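Features > Makers & Menders > The Sorting Bench

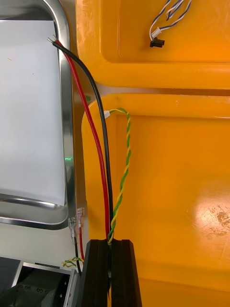 Red and black power wires, a twisted green-and-yellow pair and the orange bins at the Jusidthorpe bench.

The Drawer Where Wires Go

Every house has one. In mine it is the second drawer down, next to the stove, and for years it would only open if you slid a butter knife in first and pressed on whatever had risen up inside. There were phone chargers in there for phones we no longer had, a coil of speaker wire, three doorbells' worth of bell wire (we have one doorbell), and a little motor from a toy that my son, who is now taller than I am, took apart with great seriousness one wet May.

I mention the drawer because I had it with me, more or less, in a grocery bag on the passenger seat, when I drove out to Jusidthorpe to meet Azucena Valdovinos. She runs the parts room there, in the long brick building behind the old feed store, and she has a gift for looking at a tangle without sighing. I sighed for both of us. She tipped my bag out, moved a few things with one finger, and asked whether I would like coffee before or after. Before, I said, and we had it standing up, looking at my pile.

The parts room takes in whatever people bring - old appliances, printers, toys, the insides of a garage clock - and sorts it so that somebody else can use it. Schools come for it, and model railroad people, and a man who makes moving Christmas scenes and needs more small motors than you would believe. Azucena began with 40 shoeboxes on borrowed shelves. The shoeboxes gave out, as shoeboxes do, and she moved over to plastic bins, bright orange ones for the most part, with good thick rims you can get your fingers under.

"Color helps," she told me. "You put a black wire in a gray box and it's gone. You put it in orange and there it is, looking at you."

I have thought about that a good deal since, and I have thrown out a gray box.

Her way of sorting is plain enough. Power wires go together, the thick insulated kind, red with black. Twisted pairs go somewhere else, and if a pair still has its plug on, the plug stays on. She is firm on this point. People love to snip off a connector, I suppose because it feels like cleaning, and then the next person has to find another one and solder it back. Bare copper at the end of a wire is fine by her, so long as the strands are given a little twist before they go in the bin, or they will fray and catch on everything they meet.

Then there are the parts that do things. I was less sure of myself here, having grown up in a family where a part was called a thingamajig until it was called trash. Getsemaní Pacheco, who has had the bench by the window for five years, took me through a few of them with great patience and a certain amount of drumming on the table.

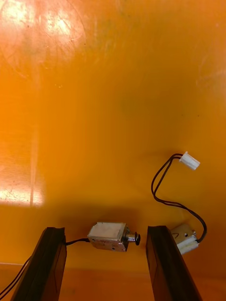

A small push-pull solenoid, lying on its side.

A solenoid, for anyone else who was raised on thingamajigs, is a coil of wire with a metal rod through it. Send current through the coil and the rod moves, which makes a fine click. You will find them in door locks and vending machines and some washing machines, and Getsemaní is fond of them beyond all reason. He has built a xylophone that plays itself with them. He says he has never met a child who could walk past it, and I didn't manage to walk past it either. It knows two songs, and we heard both of them twice.

He checks the markings on a part before he puts it away, if there are any he can make out, and writes them on a slip of paper to go in with it. A part with no slip waits on its own until somebody has the time to test it. There is always a little crowd of those, and I felt a certain kinship with them.

After the coffee (there was a second coffee) we came to the harnesses. A harness is only a bundle of wires meant to travel together, sometimes splitting off into branches along the way, and the temptation is to pull it apart and have everything separate and tidy. Azucena used to do just that. Then Signe Fjeld, who repairs sewing machines over in Skunderard, drove all the way down looking for a branched harness and found only its pieces, neatly sorted by color, and there were words. They are friends now.

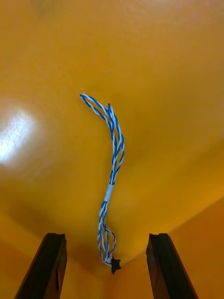 So a harness stays whole, and it goes in loosely, with no knots and no rubber bands. Azucena doesn't care for rubber bands at all. They dry out, she says, and stick to the insulation, and you end up picking off crumbs with your thumbnail. If a bundle really must be tied, she uses a scrap of soft cotton string and a bow, the same as you would on a bakery box.

My own pile took us until the light went. The speaker wire stayed in Jusidthorpe, and so did most of the bell wire and the toy motor, which I had meant to be sentimental about and then wasn't, once Getsemaní had it spinning. The chargers I took home again to go through with my son. The drawer opens with one hand now, and I have put the butter knife back with the others.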